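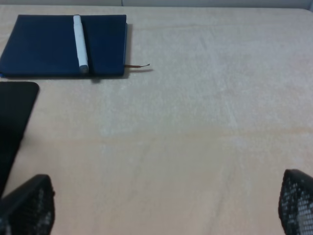
*Item 13, as received: one notebook, one marker.*

**Notice of Deposit**

The Office of Unclaimed Effects at Drarkutstead acknowledges receipt of the item listed above, delivered on Wednesday with the last of the effects from the Cabrera building. The item has been entered in the register and assigned to Shelf 4.

The notebook is dark navy blue and has a brown ribbon, somewhat frayed at its end. A white marker was laid across the cover. Depositors are reminded that writing instruments are to be listed with the volume they accompany, and this has been done.

Under the rules of the Office, a clerk may open a notebook once, for the sole purpose of finding an owner's name. The clerk on duty opened it at four in the afternoon. No name was found. The first page bore the words "To the clerk on duty," and the clerk, considering this sufficient address, read on.

The text proved to be an account of the Office. It gave the correct hours of opening. It recorded the replacement of the lamp in the east corridor, the dispute with the firm of Amberg over a delivery of string, and the removal of 274 umbrellas to the annex in September. These entries were compared with the register and agreed with it in every respect, except that the register had misspelled "annex."

The register has been corrected.

On page 103 the account reached Wednesday. It stated that a notebook had been received, that it had been placed on the pale cloth in the receiving room, and that the clerk had opened it at four. It noted that the clerk had not yet eaten lunch. The remaining pages were blank.

The clerk closed the notebook and consulted the rules, which make provision for perishable goods, live animals and items claimed by two parties, but none for an item addressed to the Office itself. Guidance was requested from the district. The district replied that an item addressed to the Office could not be considered unclaimed, and that the Office should therefore claim it, showing proof of ownership in the usual form.

The usual form requires the claimant to describe the last entry made. The clerk opened the notebook a second time, contrary to the rules, and found on page 104 a short statement that the rules had been broken - and that no report would be filed.

The clerk has filed this report.

The notebook remains on Shelf 4. The marker is kept in the clerk's desk, which is locked at closing time.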